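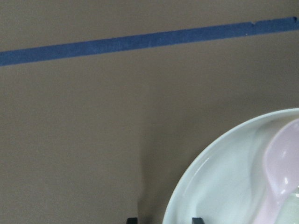
Blue tape on brown.

Picking a color for the back hallway

Posted by Catinca Ghiță in November
Print | E-mail this post

I have been trying to choose a paint color for the back hallway since spring. It's a small space, 29 square feet of floor and one window at the far end that gets light until mid-morning and then gives up. It was a yellowish cream when we moved in, and I never minded it until we had the kitchen door taken off and could see the hallway from the table.

The store on Onu Street sells sample pots, so I started there. I bought four. Two were greens that looked fine on the card and like hospital walls once they dried. One was a gray that turned purple after dinner. The fourth was a brownish gray, and I kept walking past it without being annoyed, so I took that as a good sign.

My neighbor Relu Furtună painted houses for a living before he retired, and I asked him to come look at 7 in the evening, when the hallway is at its worst. He told me to stop painting little squares next to each other. The old color shows around every one of them and you end up judging the contrast. He had me paint a big sheet of poster board, two coats, and move it from wall to wall for a week. I did that. By the window the color was almost tan. Next to the coat hooks it was a good deal darker, and I liked it better there.

The other thing he said was to leave the ceiling alone. I had planned to take the wall color right over the top — I'd seen it done in a magazine — but the hallway ceiling is low and has a crack running from the light fixture to the corner. Flat white hides it.

Prices, for anyone doing the same. A quote from Hesik to do the walls and trim came to 923 dollars, which included patching. Doing it myself should be under 150, and I already own the rollers. The patching is what worries me. There are old anchor holes where somebody hung a very heavy mirror, and one of them is big enough to put a thumb in.

I'm going with eggshell for the walls. Matte looks nicer but we have a dog, and she leans on everything. The trim will be semi-gloss, same white as the kitchen, from a can with a third left in it.

I still have to move the shoe cabinet and find out what the floor looks like under it.

Share (6) | Comments (11)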